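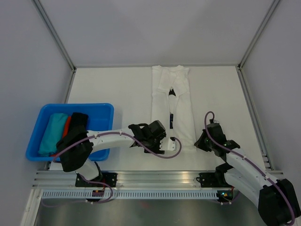 Home Notebook Methods Water log Contact

31 March 2019
Softener, rinse water and carryover, wash room at Rirnholm

Continuing from the February entry. Open items from that entry were the hardness breakthrough on the Cimitz softener, the disagreement between the inline conductivity cell and the Holovko handheld, and the alkali left in cotton after the final rinse. The first is closed, the second mostly closed, the third still open.

Softener. Raw water hardness by titration is 140 ppm as CaCO3. Same value on both samples, one from the kitchen tap and one from the drain valve upstream of the prefilter. Downstream of the resin the indicator goes straight to blue with no titrant added, so below the limit of the method. This holds for the early part of the run. Telma had the regeneration volume set at 4,000 liters. Samples drawn near the end of that volume turned wine red before titration, so the bed is leaking hardness before it regenerates. The sizing was done from the nameplate resin volume at the full salt dose, and the controller has been running the economy dose. At the economy dose the usable capacity is well below nameplate.

Options were to raise the salt dose or shorten the run. Went with the salt dose. Shortening the run puts regenerations in the middle of the working day and the bypass opens during brining, so whatever machine is filling at that moment gets raw water. Controller now set to the full dose, regeneration locked to the night window. Volume left at 4,000 liters for now. Needs a sample at the end of the next full run before this can be called fixed.

Brine tank: salt bridged on the left side, hollow underneath. Broke it up with the broom handle. Float assembly rinsed. Brine well cap was missing and is still missing; covered with film and a rubber band.

Conductivity. Inline cell read 736 µS/cm on soft water with the machines idle. Holovko read lower on a grab sample from the same point. Softening does not take conductivity down to any useful degree, as it swaps calcium and magnesium for sodium, so a figure in this range is no surprise and should not be read as a softener fault. (Agustina asked. Writing it here so it is written somewhere.)

The gap between the two instruments is temperature compensation. The inline transmitter was set to no compensation and the handheld corrects to 25 °C. The sample line passes behind the hot manifold and picks up heat. With compensation turned on and the same reference temperature, the two agree within what the standard solution can resolve. A small offset remains that changes sign between readings. Cell constant not touched. All inline values before today are uncorrected and should be marked as such in the water log. I have marked the ones on the current sheet. Earlier sheets are at Pavlow.

Hot supply. Return thermometer on the loop reads 53 °C. The setpoint on the heater is higher. Mixing valve probably not seating; the cold side pipe is warm for a long way back from the tee, which suggests crossover. Isolated the cold leg at the sink and the return came up slowly. Did not wait for it to level out. Sink faucet is the likely path, one of the old two-handle ones with the hose shutoff on the spout. When the shutoff is closed and both handles are open the hot and cold lines are connected through the faucet body. Close the handles. Tag made for the sink. Check valves on both legs would be the proper repair.

Rinse alkalinity. Method as before: spun load, press liquor from the cloth, phenolphthalein on the liquor, then titrate with dilute acid to the second endpoint. White cotton is easier than anything dyed, as loose dye makes the second endpoint hard to see.

Three rinses with the drain held open long enough: no pink. Three rinses with the standard program: faint pink that fades on standing. Two rinses: clear pink. The standard program opens the drain for a fixed time and the sump does not empty, so each rinse starts with a heel of the previous bath. Dilution per rinse is therefore worse than the fill levels suggest. Adding a fourth rinse would fix the number and cost a full fill. Longer drain costs only time.

Checked the drain itself. Valve opens fully. Standpipe is higher than the installation sheet allows and there is a sag in the hose behind the second machine. Hose strapped up. Standpipe height is a plumbing job and has gone on the list for Pavlow.

Repeat of the rinse series after strapping the hose not done. The acid bottle was nearly out and the fresh one has no factor on the label. Do not use it until it has been standardized against carbonate. Carbonate is in the drying oven dish and should be cooled in the desiccator first.

Interim settings:
Softener: full salt dose, night regeneration, volume unchanged
Inline cell: compensation on, reference 25 °C
Rinse: three, extended drain
Sink: both handles closed after use

To do:
End-of-run hardness sample (Telma)
Standardize new acid (me)
Repeat rinse series, same load weight, hose strapped (me, after the acid)
Quote for check valves and for lowering the standpipe (Agustina)
Brine well cap
Retrieve old water log sheets from Pavlow and mark the uncorrected values

Indicator solution made up fresh, label on the shoulder of the bottle. The old one is in the waste tray.

Contact the wash room | © 2019 Rirnholm | Back to top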